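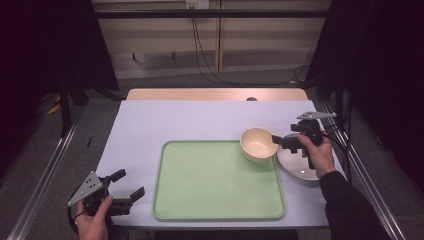
Figure 1. Table-setting task, hand-held grippers, bowl at the corner of the tray.

Can a machine lay a tray yet?
Project report, second year, group 3
Written up by Bożena Żak

1. Why we picked this

Our course reader says that household robots are close. We wanted to know how close, and we wanted a chore dull enough that no one could call it a trick. Laying a tray and clearing it again seemed fair. A child can do it, and so can a tired waiter at the end of a shift.

2. What we did

We compared two things. The first was people working through a pair of grippers, holding one in each hand. The second was the arm in the Bielecka lab, running a program called Trelik that had been trained on recordings of people doing the same job. The training set held 1,155 recordings, made between the start of term and November.

The grippers matter for the argument. A person using them gives up their fingertips and most of their sense of touch, but keeps their eyes and their common sense. If people do badly with them too, then the hand is to blame. If people do well, the trouble lies further up.

The items were a tray, a bowl and a plate. A run counted as done if everything ended up where the task card said and nothing was dropped. Leaning on the rim of the tray did not count as being on it. We argued over that rule for most of a Thursday and kept it.

3. What we found

People needed a few tries to get used to the grippers and after that rarely failed. They were slow, though. The plate was worst, as a flat rim close to the table gives the jaws very little to get under.

We gave the arm 551 runs. It finished almost 35 per cent of them, which our supervisor thought was good and I did not. Most of the failed runs went wrong at the bowl. The arm would close on the rim a little too high, lift, and lose it. Quite often it then carried on with the rest of the job as if the bowl were still in its grip.

Moving the tray a hand's width from its usual spot made things clearly worse. We had not planned to test this. Someone put the tray back in the wrong place after lunch and we kept the results as a separate table (Appendix B).

4. What the sellers say

Two firms, Birnum and Cleltum, sent us their leaflets. Both show a clean kitchen and a finished table. Neither says how many tries it took, who put the dishes out beforehand, or what happens after a dropped cup. I wrote to both and asked. Birnum sent the leaflet again.

5. Limits

We used one arm, one program and a single set of dishes. A better program may well do better, and the slower runs might improve with more recordings of the plate. We did not test wet dishes, glass or cutlery - all of which a real kitchen has plenty of. Our own scoring was strict, and under a looser rule for the rim the arm would gain some runs. The scores under both rules are in Appendix A.

My own view is that the arm cannot yet be left alone with a tray. I would want to see it notice a dropped bowl before I looked at any more success rates.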